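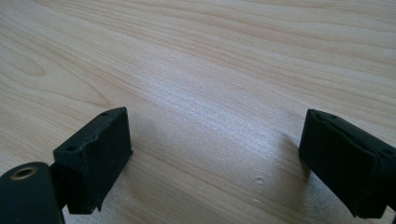

24 Jun 2015
Cluvano workshop, surfaces and paper goods
Entry: table surface and nested cups

Purpose of the session: to record the condition of the veneered table before it is assigned to the paper goods work, and to begin the stacking and separation checks on the brown ribbed cups. The February entry covers the previous table and should not be used for comparison of the surface. The cup portion of that entry remains valid.

Table. The top is pale wood veneer, beige to cream, with a fine grain over most of its area. Toward the left the grain closes into a long oval. This figure is to be used as the reference when the orientation of the table is noted, and entries should state "oval left" or "oval right" as seen from the working side. The cable grommet serves the same purpose at the back. The February entry gave no orientation at all, and two of its remarks on surface marks can no longer be placed.

The finish is smooth and reflects strongly. Inspection from one standing position is not sufficient. Where the light falls on the middle of the top, the grain is largely lost in the reflection, and a small mark can be read either as a dent or as something lying on the surface. One small white mark in this area was entered as "undetermined." Staff should not enter "dent" until the mark has been wiped and felt with a fingertip. A few other white specks are present. The general entry for the top is clean and flat.

Cleaning before cup work is to be done with a damp cloth followed by a dry one, with the grain. No spray polish. Polish was used on the February table and left the cups sliding under very light contact, which made the standing checks worthless for that lot. After wiping, allow 30 minutes before paper is placed on the top.

The small gray metal tabs at the left and right edges stay where they are. They had been listed for removal in an earlier draft of the room plan. That line is struck.
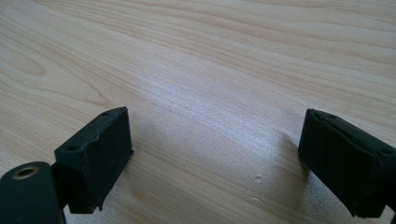 Boutros

Cups. The lot was received from Vulline in plain sleeves, 322 pieces by our count at the store. Of these, 29 were set aside before the session for soft or flattened rims. They are in the open box under the shelf, marked R, and are not to be returned to the sleeves. The delivery note is filed with the February note from the same supplier.

The cups have a reddish-brown ribbed body and a white rim. The ribbing runs on the diagonal. It improves the hold on the outside of the cup, and it also gives the air some passage between one cup and the next, so that a nested stack separates more readily than a smooth-sided one of the same paper. This is the working assumption for the lot and has not been measured. A smooth-sided lot has been requested so that the two may be set side by side.

Procedure adopted for separation:

Stand the stack upright toward the back of the table, clear of the grommet. Note the orientation of the table.
Take one cup at a time. Hold it low on the body and keep pressure off the rim.
Examine the rim and the wall of each cup before it is set down or returned.
If two cups come away together, enter "double" and put both back. Do not force them apart over the table.
After 12 cups, stop and check that the stack is still plumb. Correct from the base.

Point for discussion. The present form has one column for "rim" and none for "wall." A cup may have a sound rim and a crease beneath it where it was pressed, and such a cup will stand well and nest badly. The form should be revised before the next lot is opened. Until then, wall creases go under remarks, with the letter W.

Storage. Cups in use remain in the room for the duration of the work and are covered overnight. The store is more humid than the workshop, and cups moved back and forth between the two become difficult to compare. Sleeves are to be opened at one end only.

The question of stack height was put to the Durnus site, where the same ribbed cups have been handled for longer than at Cluvano. The reply is entered below in substance.

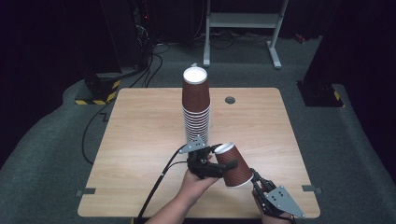
Durnus advised that a tall stack is acceptable provided the lowest cup is sound, and that a weak bottom cup should be suspected whenever the column leans with no fault visible higher up. Their practice is to pick the base cup by hand and to mark it inside with pencil, so that it is never drawn for a check. They also objected to our rule on doubles. In their view a double should be kept out of the stack altogether, as the same pair will come away together the next time and be entered twice.

Both points are reasonable. The pencil mark is adopted with immediate effect. The rule on doubles stands for the remainder of this lot, in order that the entries stay consistent, and will be changed with the new form.

Outstanding: smooth-sided lot; revised form; second look at the undetermined mark, with the lamp moved to the side.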